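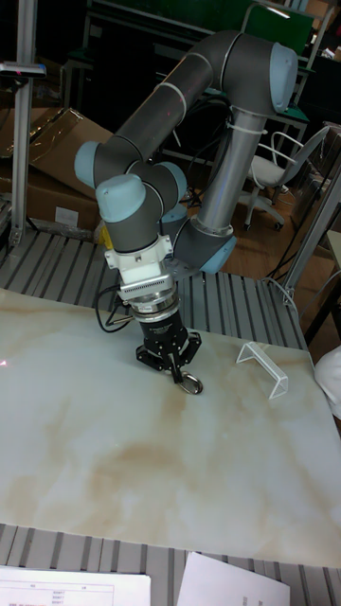

4 min read

Workshop notebook, Sunday, July 19, 2020

Came in on a Sunday so I could have the big bench to myself, and because the meter readings won't type themselves up. Tea first, then the compressor, then the solvent question, then home (that was the plan, anyway!).

Compressed air. Last weekend Gonzalo and I left the ring main pressurised with every tool shut off at its own valve, and logged what the compressor meter did from Saturday noon to Monday at seven. It used 507 kWh. With nothing running! I read it twice and then rang Gonzalo, who thought I'd put the decimal point in the wrong place. I hadn't. So all of that went on keeping pressure up in a system that leaks like a colander, plus whatever the dryer takes, which I still haven't separated out and really must.

Walked the line again this morning with the soap spray and a torch. Worst offenders are the quick couplings on the old assembly side, where the seals have gone hard, and the drain on the far receiver, which hisses if you put your ear anywhere near it. There's also a drop leg behind the racking that feeds nothing at all as far as I can tell. Casimiro might know what it was for. If he doesn't, I'd like to cap it and see who shouts.

I've tied a bit of orange tape on everything that bubbled. Please leave the tape alone until it's fixed, even if it looks scruffy.

Pressure setting: still at the level we inherited from Orkarau when we took over their half of the unit. I want to bring it down in small steps, a week at each, and have people write on the sheet by the door if a tool feels weak. Nafula did this at her last place and said most of the grumbling came on the first morning, before she had turned anything down. I'm going to do it properly though, with the readings beside the comments, so we can argue about it with something in front of us.

Solvent. The Brutico stuff (the water-based degreaser) has had its two weeks. My notes so far: it cleans the brackets fine, it's slow on anything with the thick grease, and the parts need longer on the drying rack than I allowed for, which meant Lurdes ended up with damp parts at the labelling end on Tuesday and was very nice about it. It doesn't give me a headache, and for me that counts for a lot. The bath heater needs counting too. If we drop a solvent and then run a heater all day long, I want both of those on the same page, and at the moment I've only got one of them.

Must ask Brutico what they expect us to do with the spent bath. Their leaflet says "suitable for treatment", which could mean anything. The drains are off limits until I've got an answer in writing, so used liquid goes in the blue drum with the date on the lid.

Packaging. Rosalía wants to stop using the single-trip cartons between us and Palacios and go to folding crates that come back on the same van. I'm very keen, and I think the sums work as long as the crates do come back! We got through 1,220 cartons on that run last year, all of them used once, flattened and baled. She's suggesting we start with 50 crates and only the one route. My worry is the return leg, where the driver sometimes goes on somewhere else and our crates could spend a month in a yard. We need a name at the Palacios end who will chase them. I said I'd phone, and I haven't yet, so I'm writing it down here where I'll be embarrassed by it.

Also the foam inserts. Temumard sent pressed paper ones to try and they're lovely to handle, but they shed a bit of dust, and I want to leave a couple in the damp corner of the store for a while before I get excited. Put them on the bottom shelf today, by the mop bucket. Don't tidy them!

Lights: the sensor in the store corridor is staying on far too long. I stood there like a lemon waiting for it to go off and gave up. Needs a stepladder and someone taller than me.

For the October report, what I need and haven't got: a second quiet-weekend reading after the couplings are changed, the bath heater on its own meter for a full week, the bale weights (Rosalía has these somewhere, possibly in the van folder), and a straight answer about the dryer. Casimiro asked me for one headline figure for the front page and I've said he can have it when there's a second weekend to compare it with.

Left the main isolated at the plant room end, so whoever is in first tomorrow, open it slowly please, and jot down the time and the meter reading before you do anything else. The pen is on the string. The spare pen is in my drawer, left-hand side, under the seals catalogue.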